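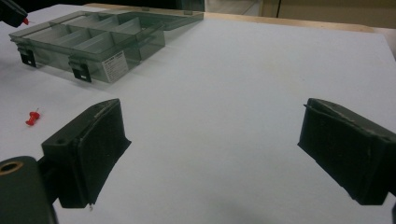
The dumbest accident I ever had a hand in involved a pushpin, and I've been chewing on it since July, so bear with me.

I do small parts sorting at Matos, out at the Bindunthorpe site. For most of the past year that has meant teaching grippers to pick up fiddly things off a table and drop them into a compartment box. Screws, clips, springs, pushpins. You do the motion yourself with a hand-held gripper, over and over, and later an arm on the line tries to do what you did. I did 1262 of those runs myself. My thumb still clicks.

Pushpins are mean little objects. They've got a fat plastic head on one end and a sharp point on the other, they roll in a circle when you nudge them, and they never end up facing the way you wanted. On a white table a red one is about the easiest thing in the world to see, which I think made us all a bit lazy about them. If you can see it, you figure you've got it under control.

What happened in July was that the arm on the Mandard line closed on a pin at a bad angle. The pin didn't slip or drop, either of which would have been fine, because the arm is set up to notice a miss and go again. It stuck in the pad. The point went into the rubber and stayed there, the fingers opened over the box, the pin stayed put, and the arm swung back to the table for the next one with a spike hanging off its finger. It did that for 4 more cycles. Then Deolinda Quintela reached in to brush some grit off the pads, the way we all did between batches, and got the point in the side of her finger.

It was a small puncture. She washed it, got a bandage and a tetanus shot, and was back the next day making fun of the rest of us. I know how that sounds next to the stories you hear from places with big welding arms. But I keep thinking about how many things had to be shrugged at before it could happen, and I was one of the people shrugging.

Take the pads. A gripper pad is supposed to be changed when the surface goes, and anybody who has used one knows what "goes" looks like. The top edge starts to fray and you get a pale fuzzy line where the rubber is giving up. There's no drama to it. The thing still picks stuff up, so you keep going, and the replacement sets live in a locked cabinet at Hundley, and who wants to fill out a form for a strip of rubber? The schedule said to swap them every 435 hours. Ours were past that. I couldn't tell you how far past, which should embarrass me and does.

Then there's the sensor. The arm knew its fingers hadn't closed all the way on the next pin. It logged a "partial grip" and carried on, same as it did 70 times a shift for perfectly boring reasons. We had all learned to scroll right by that message. I don't blame the arm for a second - we had taught ourselves that its one way of speaking up meant nothing.

The write-up that came around on 1 Nov 2019 says "operator reached into work area without isolating power." True! She did. It also says the fix is a retraining session and a bigger sign. I've seen the sign. It's yellow. The isolation switch is still on the far side of the bench, so using it means walking around the whole table to flick off a speck of dirt, and people won't do that on a busy shift, whatever the sign says.

My opinion, for what it's worth: put the switch where your hand already is. Leave spare pads in an open drawer at every station and let anyone change them without asking. Make the arm stop dead after two partial grips in a row, and put up with the lost minutes. I've heard the argument that we'd lose too many of them, mostly from folks who don't clean pads.

And please, if you do this kind of work, look at the fingers before you touch them. Even on the hand-held ones. I went through a whole batch last week before I bothered to check mine, and the edges were shot.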